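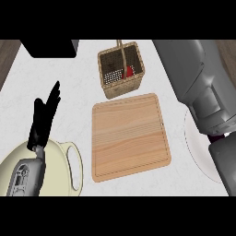
Minutes / Home Chores Group

Evening meeting, January. Notes by me, Leif Frandsen, so blame me for the spelling.

We picked up where we left off, with the Korley kitchen sim. I had the counter up on the big screen, the one with the wicker basket right behind the cutting board, and we spent way too long on whether the left hand can get to the basket without bumping the pitcher. Guerra's people say yes, easy. I say maybe! The fingers are right over the pitcher as it is, and the other arm is hanging over the plate.

Bendau sent numbers for the "red thing out of the basket, onto the board" chore: 1000 tries, 687 good ones. I was pretty happy with that until we got to talking about what a miss means in a real kitchen (tomato on the floor, mostly). The tall basket handle got most of the blame. We agreed to ask for the misses sorted by cause before anyone quotes the number outside the group.

Shop floor: Mokside wants shelf restocking next. They've got 38 runs so far and would like our opinion. My opinion is that's too few to have one, and that went in the reply.

Long side chat about dishwashers. No decision.

To do:
Me: write to Bendau about the misses.
Guerra: same chore again with the pitcher moved back.
Mokside: more runs, please.

Next meeting same room, 2 p.m. this time, and bring your own coffee.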